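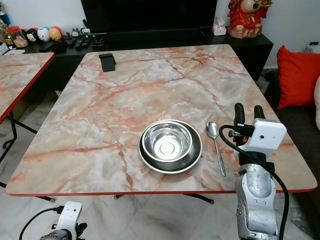

Vandana Maurya wrote: Third time this week I've had to run it twice. Stops mid wash, beeps, tap light flashing. Door's shut properly, I checked. Can someone please look before the weekend, we've got people staying.

Ticket: Dishwasher stops mid cycle, tap light flashing
Site: Daltthorpe, ground floor kitchen
Machine: Drarnov, slimline
Opened: 4 January 2022
Status: closed (see end)

Kerstin Hedlund – first reply
Hi Vandana. Tap light = machine thinks it isn't getting enough water. Things to try first, in this order:
Tap under the sink fully open? It's the one with the blue lever, behind the bin bags.
Hose kinked? Pull the machine out a bit and look.
Then run the short wash with nothing in it and tell me what minute it stops at.

Vandana Maurya
Tap was open. Hose looks ok, bit dusty. Short wash empty, stopped with 37 on the display. Tried again, 37 again.

Kerstin Hedlund
Same spot both times, useful. On that model it's the second fill. So first fill is fine and second isn't, which sounds more like a slow fill than no fill. Could be the little mesh filter in the end of the hose. Turn the tap off, unscrew the hose at the machine end, have a towel down. Mesh pulls out with pliers, grip the tab in the middle and dont squash it.

Vandana Maurya
Not doing that myself, sorry. Vikas is in tomorrow.

Vikas Agarwal – site notes
Mesh out. Full of grit, orange bits, looks like rust off an old pipe. Rinsed it, soaked it in vinegar while I had lunch, back in.
Ran hose into a bucket with the tap open. Slow. Nowhere near what the kitchen tap gives.
Took the tap apart. Washer inside had split and half of it was lying across the hole. Lever turns fine so you'd never know from outside.
No spare in the van. Ordered a whole new tap from Dixit, not worth messing with the washer.
Put machine back together for now. Short wash got past 37 and finished, then the next one stopped. So better but not fixed.

Kerstin Hedlund
Thanks Vikas. Leave ticket open until new tap's in. Hand wash for now please, everyone. Clean bits can go on the dining table, drainer's tiny.
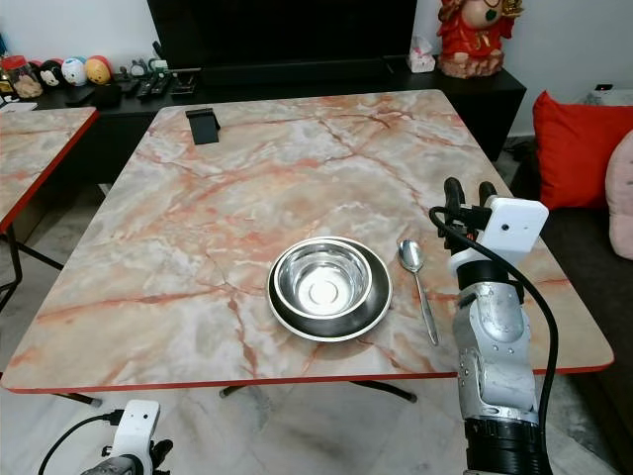

Madhu Pant asked whether the salt light was part of the same fault. It came on back in September and had been ignored ever since.

Kerstin Hedlund
Separate thing Madhu, but do fill it. Salt goes in the bottom, under the lower basket, screw cap. Granular dishwasher salt only, NOT table salt. It'll overflow a bit when you fill it, thats normal. Wipe up what spills and run a rinse straight after or it'll eat the steel.

Madhu Pant
Done. Took nearly the whole bag. Light still on.

Kerstin Hedlund
Takes a few washes to go off. Shout if it's still there next week.

Vikas Agarwal – second visit
New tap fitted. Old one binned. Bucket test: 2 litres in 20 seconds before, full bucket before I'd got my phone out after. Didn't time it properly, sorry.
Flushed the pipe into the sink for a bit first so the grit didnt go straight back in the mesh. Some came through, then ran clear.
Cleaned mesh again anyway.
Long wash, loaded, ran to the end. Short wash, ran to the end.
Small weep at the new joint, nipped it up, dry when I left. Put kitchen roll under it so any drip will show.

Vandana Maurya
Ran fine last night and this morning. Kitchen roll dry. Salt light's gone off too.

Kerstin Hedlund
Great. Closing. Mesh wants looking at again in a few months with that pipework – I've put a reminder in. If the tap light comes back reopen this one, don't start a new ticket, or I lose the history.

Closed – cause: split washer in supply tap, plus blocked inlet mesh. Part: 1 tap, Dixit. Invoice to Skarkar, not the house account.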